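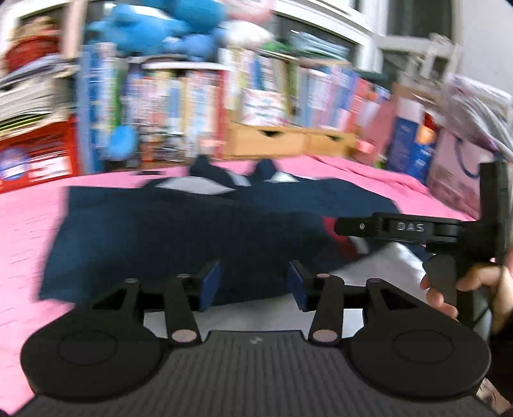
By Darcy Waaka
Club newsletter, April

Team news and notes before the Cowie match

Alasdair Munro is expected to miss the trip to Cowie after straining his left hamstring in the second half of the last home match. He did the light running session without pain but did not take part in the sprint work, and the physio wants two full sessions from him before he is cleared. If he gets through both, he could be on the bench. He will not start.

His absence means a change in central midfield. The coaches have two options. The first is to move the right back inside, as they did against Grukis, and bring in an under-23 player behind him. The second is to keep the back four as it is and play with a single holding midfielder. The second option was used for the last 30 minutes against Molance, when the team was a goal down and needed more players forward. It produced more shots, but it also left space in front of the center backs, and Molance's best chance of the second half came from a runner who was not picked up there.

Training this week has been built on the first option. The reserve side lined up in Cowie's usual 4-4-2 and was told to play early balls into the channels. The first team defended these well on the right and less well on the left, where the distance between the full back and the nearest center back was too large on several occasions. The session was stopped each time and the players were walked back to their starting positions.

Cowie away

Cowie have lost only once at home this season. They press high for the first 15 minutes and then drop into a mid-block just inside their own half. Their goals at home have mostly come early or from set pieces. They put two men on the goalkeeper at corners and aim for the near post, with a late runner from the edge of the area.

We will stay with zonal marking. There was some discussion of a mixed system after the goal conceded to Grukis, but on review the zones were correct and the problem was that the player covering the near post stepped out too soon. The same player will have that job again.

The pitch at Cowie is narrower than ours. Long throws reach the six-yard box from both sides, and the home team will use them. It also shortens the switch of play, so our wingers have been told to hold their width until the ball is in the final third.

Delletti cup tie

The second leg against Delletti follows. We lead by one goal. The away goals rule does not apply in this competition, so a one-goal defeat sends the tie to extra time and then penalties. Yellow cards from the first leg carry over. Two of our players are one card away from a ban, and both are likely to be used at Cowie, where league cards are counted separately.

Munro is more likely to be fit for this match. The medical staff will make that decision after the Cowie game.

Under-23s

The under-23s drew with Molance and stay fourth. They had the better of the first half and scored from a short corner, then gave the ball away in their own third for the equalizer. The goalkeeper made two good saves late on. The team plays its remaining home matches on the lower field while the main pitch is reseeded at the north end.

Tickets and travel

Our allocation for Cowie is 815 seats, all in the east stand behind the goal. Season ticket holders have priority until the end of the first sales window, after which any left go on general sale at the club office. There will be no away tickets at the gate.

The supporters' coach leaves from the main parking lot at 14:00 and will not wait. Return is 30 minutes after the final whistle. Places must be booked through the office, and the names on the list are checked at boarding.

Tickets for the Delletti match are on sale now. Seats from the first leg are not held over, so anyone who wants the same place should say so when booking.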